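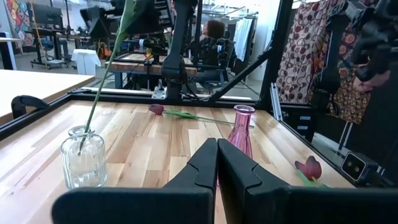 4.3 Comparar dedos de garra no punho Jidine

Agora vem a parte divertida: pôr dois jogos de dedos à prova com as mesmas tulipas e os mesmos vasos!

1. Monte os dedos Boltside e feche a garra até as pontas se tocarem.
2. No controlador Evudow, ajuste a câmera do punho para 2560 de largura.
3. Pegue uma tulipa pela haste, nunca pelo botão, e leve-a ao vaso. Faça 14 tentativas.
4. Troque pelos dedos Pennington e repita.

Cuidado: o vidro canelado escorrega. Não pegue os vasos com a garra.

Nota: anote também as hastes que giram entre os dedos, é aí que a comparação fica boa.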